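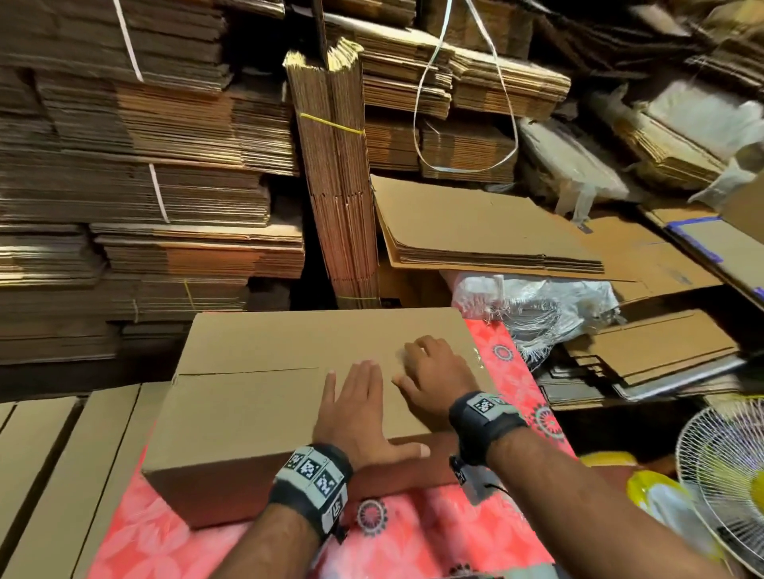

Flat hands, full weight: an afternoon with a carton seller

I'd been in the back room at Amo for all of two minutes when I was told off for leaning on the stock. Fair enough! There isn't much in there that isn't stock. The flattened cartons go up and up, bundle on bundle, and the only flat surface you could put a cup of tea on is the packing table, and you're not allowed to put a cup of tea on that either.

Amo sells cardboard boxes. That's the whole shop, really, if you don't count tape and a few rolls of paper near the till. It's on the Campos side of the railway line, between a tyre place and a bakery that shuts at two, and I must have driven past it a few hundred times before I moved house last July and suddenly became very interested in boxes. I went in for a dozen and came out with a dozen, a roll of tape and a strong opinion on how I'd been folding flaps my entire life. So I asked the owner if I could come back on a Thursday, when it's quiet, and just talk to her about it.

She said yes, on two conditions. I wasn't to use her name ("people ring me at dinner time as it is") and I had to help shift a bundle if one needed shifting. One did. My shoulder remembers.

She's had the place nine years. Before that she worked in the office of a removals company, and she says it was the claims forms that got her interested. "Broken plates, broken lamp, broken whatever, and you'd look at the photos people sent in and it was always the box. It'd gone soft, or it was a fruit box from the supermarket with the holes in the side, or the bottom was held on with one bit of tape. I used to sit there thinking, just spend a few dollars, love."

Used or new?

Most of what she sells has been a box before. A distributor called Mirkach lets her collect its empties, and she goes out with a van, slits the tape, knocks the cartons flat and sorts them at home base. I'd assumed used meant second-best, and she got quite heated about it.

"A carton that's done one trip is barely tired. You want to know if it's any good? Squeeze the corner. If it springs, it's fine. If it stays dented it goes in the recycling, I don't sell it, I don't even give it away." She made me squeeze a few corners. I could feel the difference straight away on the bad one, which had gone sort of felty. Damp, apparently, and once it's been damp it never comes all the way back.

She won't take anything that's carried meat or fish, or anything with a smell. She has also stopped taking wine cartons, which surprised me, as that's what everybody I know moves house with. "They're lovely and strong but they're all different. I can't stack them. Look at this room. If it doesn't stack, it doesn't live here."

And it does all stack. The bundles lie flat in layers, brown and tan and a more orangey brown, and I asked whether she ever lost track of which was which. She laughed at me. She goes by the edges, and reckons she can tell a size from the side of the pile the way you'd know your own coat on a crowded hook.

The flat ones and the tall ones

Her favourite is a wide shallow carton that the trade calls something with a lot of digits and that she calls the Clollano, after the biscuits that used to come in it. I asked what was so special about it and got ten minutes.

"It's too shallow to overfill. People get a big box and they fill the big box, and then it's books, and then nobody can lift it. You can put books in a Clollano and still carry it up the stairs. And picture frames, and placemats, and the cutlery drawer. You tip the whole drawer in, tray and all."

The tall ones she's more cautious with. Good for doonas, pillows, lampshades, coats if you fold them once. Bad for nearly everything else, because of what happens at the bottom. "If you put something heavy in a tall box it wants to go through the floor of it. You can tape till the cows come home."

I asked what single size she'd take if she was moving tomorrow and could only have one, and she wouldn't answer. She said it was a silly question. Then she came back to it half an hour later while I was looking at the tape and said, "The Clollano, obviously."

The cloth on the table

I had to ask about the tablecloth. You don't expect one in a storeroom, and this one is a proper loud thing, somewhere between pink and red with big dark round medallions on it, the sort of cloth you'd put out for a birthday lunch.

It used to be hers at home. The table underneath is an old one with a rough top, and it was scuffing the cartons, and customers who are paying for a clean box want a clean box. So on went the cloth. "I thought it'd last a month. You can wipe it down, the boxes slide on it, and it's nice to look at. Everything else in here is brown." She did admit the sliding has its downside when you're trying to cut tape one-handed and the whole parcel sets off without you.

My favourite bit of the visit was watching a box get closed on it. I'm a slapper, I've discovered. I fold the flaps over, whack the middle and start taping while one side's still sticking up. Her way is slower and a lot calmer. Flaps down, then both hands flat on the lid, fingers spread, and lean. You do that before the tape and again after it.

"You're asking the box a question," she said, and then looked a bit embarrassed and told me I didn't have to write that down. (Sorry.) What she meant is that your palms will tell you if there's a hollow under the lid. If it gives, there's air in there, and whatever's stacked on top is going to find it. Open it up and put more paper in. If the flaps won't meet at the seam, it's too full, and leaning on it harder isn't going to help. "Take something out. Everyone wants to keep pushing. Take the thing out!"

Pencil comes into it too. She likes a pencil for anything she needs to remember about a carton before it's sold, and a fat marker only once it belongs to somebody, as it's the marker that stops a box being sold again. I'd never given that a thought. I have written KITCHEN in texta on so many perfectly good boxes.

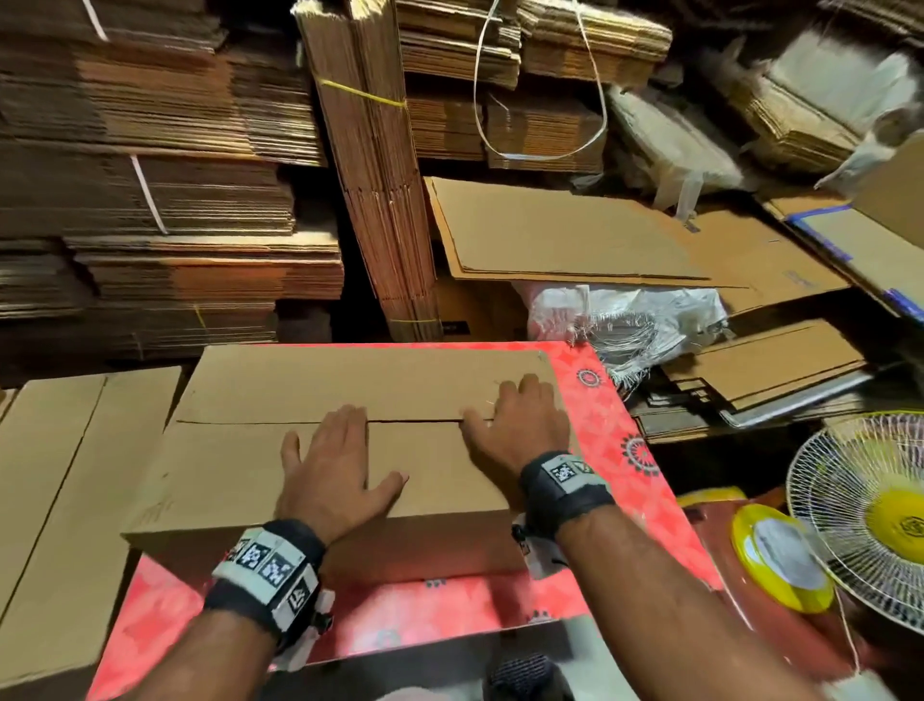 Tape, and how much of it

She sells one kind of clear tape, and it costs more than the stuff at the supermarket, and she is not sorry. She gave me a strip of each to pull off the same bit of scrap board. The cheap one came away clean. Hers brought a layer of brown with it.

One run along the seam, she says, carried well down over each end, and a second run on the bottom if there's anything heavy going in. She doesn't hold with taping every edge. "It makes people feel better, that's all it does. And then the poor person at the other end is there with a bread knife."

On paper she's less strict. Newspaper's fine if you don't mind washing the plates after. She sells blank sheets by the bundle, and one bundle will do up to 53 wine glasses by her own testing, which she did one slow winter with her sister's glasses and, she says, her sister's blessing.

The bits people forget

I asked what customers come back for, and it's nearly always the same things: more small boxes, and more tape. Never more big boxes. She buys back clean cartons in the first month, too, for store credit, and said hardly anyone bothers. I promised I'd bring mine in. I've got them flattened behind the laundry door as I write this, so it's half done.

Her busiest week so far was when a school near Campos cleared out its old library and wanted 900 cartons by the Monday. She had 805. "I rang everyone I'd ever sold a box to," she said, "and asked could I have it back." Did she make it? She did, with a few banana boxes in the mix that she still isn't happy about.

By then it was getting on for four and someone had come in out the front wanting something for a guitar. She asked how long it was, in its case, and he held his hands apart and said "about that", and she went off to find her tape measure.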